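Open Day at Tenstead: Tables, Power Strips and a Lot of Claims

8 February 2026

I go to a fair number of open days, and I have learned to arrive with low hopes and a full thermos. Tenstead is the old furniture showroom on the road out of Plarnham, now rented out by the bench to small outfits that want a workspace with a door they can lock. The flyer promised "a new way to set up your desk." I have been setting up my desk for a long time and the old way mostly works, but it was a Sunday and admission was free.

Parking was not free. It was 9 dollars, payable by an app, and the app wanted my birthday.

Inside, the first room belonged to Sotus, who sell tabletops. Only tabletops. You buy the legs somewhere else, which struck me as a strange place to stop. They had them in several pale shades with names like "fog" and "first light," and I could not have told you which was which without the cards. The woman at the counter said the surface shrugs off coffee. I asked if I could pour some of mine on it. She said they would prefer I didn't.

The prices start at 900 dollars. For that you get the top, a cloth, and a booklet about the cloth.

The second room was more my speed. This was the desk setup area, where you could walk up to the tables and look at how the everyday clutter of a work surface is supposed to be dealt with: where the power goes, which way the cable leaves, how much room you have left for your elbows. It's a dull subject and I care about it a good deal. I have a power strip at home that has lived on the floor behind a filing cabinet for years, and getting to it means lying on my stomach.

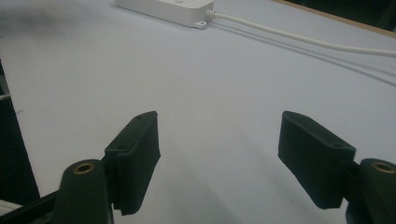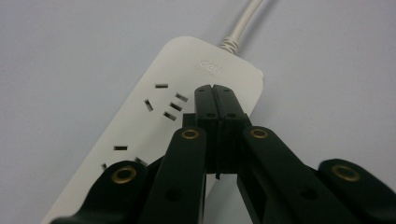
The argument being made in that room was that a power strip belongs up on the table where you can reach it. Fine. I am half persuaded. You stop crawling, and you stop guessing which plug is the lamp. But a strip on the table takes up table, and at Sotus prices I did the math on what that patch of surface would cost me. I also think anyone with a cat, a small child or a habit of knocking over glasses should think hard before moving their outlets up next to the drinks. I put this to the guide, who said it was "a lifestyle question." I wrote that down.

What I wanted, and did not get, was somebody showing the same table after a week of real use. Pale surfaces look wonderful at an open day. Mine at home would have pen on it by lunch. There was a sheet on the wall saying the finish had been wiped 1000 times in testing, but it didn't say what had been wiped off it, or with what.

The talk in the back room was put on by Sjöberg, who make cable clips and the trays that hang under a desk. It ran long. The clips are decent — they grip, they come off again, and they are priced like clips. The trays I'm less sure of. You have to screw them into the underside of the table, and when I asked whether that would affect the guarantee on a Sotus top I was told to ask Sotus, and when I went back and asked Sotus I was told it depended on the tray.

There was a sandwich for 7 dollars. It was a good sandwich. I mention it so that I can't be accused of hating everything.

If you are thinking of going, they are doing it again in May, supposedly with more tenants and a second food stand. Go early, while the guides still have the patience to answer questions. Bring a tape measure, as none of the cards gave the depth of the tables and I had to pace one out with my hand. The restroom is through the loading area, second door, and the light switch is on the outside.

I bought a pack of the clips. The power strip is still behind the filing cabinet.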